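Sorting and Storing Small Household Items: Guidance for Residents
Villanueva House Residents' Handbook, Section 3

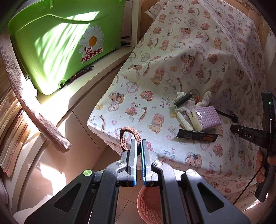

Purpose of this guidance

Small personal items are the most common cause of untidy surfaces in shared and single rooms. Hair ties, tissue packets, wrappers, loose sticks and small tools are put down on the nearest flat surface and tend to remain there. This page sets out the method residents are asked to follow when clearing shelves, cabinet tops and covered furniture, and explains how cloths, baskets and lidded boxes should be used.

The guidance was revised by Napaporn Sombatkul, Housing Services, and replaces the leaflet issued to residents in June. It applies to all rooms in the Villanueva and Calton buildings.

What you will need

One open basket, preferably of woven plastic, which can be wiped clean
One plastic box with a lid, for items used less often
A small dish or pouch for hair ties and clips
A bag for rubbish and a separate bag for waste paper
A damp cloth and a dry cloth

Residents who do not own a suitable basket may borrow one from the Calton office. Baskets are to be returned within 3 days.

Step 1. Clear one surface at a time

Begin with the surface that is used most. Place the basket on the floor directly beside it and move every small item into the basket. Do not sort at this stage. Items standing on top of a cloth should be lifted off one by one; pulling the cloth away with items still on it leads to breakages and spills.

Step 2. Remove rubbish

Take out empty wrappers, used tissues and packaging. Wrappers that lie flat on a shelf or cloth are easily missed, particularly dark ones, and the surface should be checked again once the larger items have gone. Unopened tissue packets should be kept in their plastic until needed.

Step 3. Group what remains

Sort the contents of the basket into the following groups:

Hair ties, bands and clips
Tissues and other paper goods
Tools and anything with a handle
Sticks, pens and similar long items
Items belonging to another resident

Fabric hair ties collect dust and loose hair. Pick off any hair before putting them away, and wash them by hand in warm water when required. They should be dried flat on a towel and must not be left on a heater.

Step 4. Care of cover cloths

Many residents place a printed cloth over a box or low piece of furniture to keep off dust. This is permitted, subject to the following points.

The cloth must not cover a heater, a lamp or any electrical appliance that is switched on.
The cloth should reach evenly down each side and must not trail on the floor where it may be stepped on.
Children's prints and other pale fabrics should be washed separately from dark items on the first two washes.
No more than a few light items should be kept on top. Heavier items will drag the fabric and may fall.

Shake the cloth outdoors before washing. Laundry tokens are available from Edgardo Mangubat at the front desk.

Step 5. Shelves and plastic boxes

Wipe the shelf from back to front with the damp cloth, then dry it. Plastic boxes kept on a sunny shelf may fade or become brittle over time, and stickers may lift at the corners. Where possible, move boxes away from direct sunlight or close the blind during the brightest hours. Straps and cords should be coiled and placed inside a box, not pushed behind it.

Step 6. Old papers and magazines

Stacks of paper against a wall should be kept below knee height and checked for damp. Towels should not be hung over them. Papers no longer wanted may be taken to the collection point beside the Brorkent Road entrance, where bundles tied with string are accepted. During the last collection period residents of both buildings handed in some 2000 magazines and newspapers.

Step 7. Return items to their places

Put the dish of hair ties near the mirror or wash area. Tissues belong within reach of the bed or table. Tools go in the lidded box. The basket should be empty when the work is finished, and may then be kept on the floor provided that it does not obstruct the doorway.

How often

A full clearance is recommended once a month. Steps 1 and 2 should be repeated weekly, and take only a few minutes if the surface was left in good order.

Further help

Residents who have difficulty bending or lifting may request assistance from Teodoro Dela Peña, Room 963, or by calling extension 2158. Requests for additional shelving should be made in writing to Trinidad Galang at the Calton office.

Page last reviewed: Jan 27, 2024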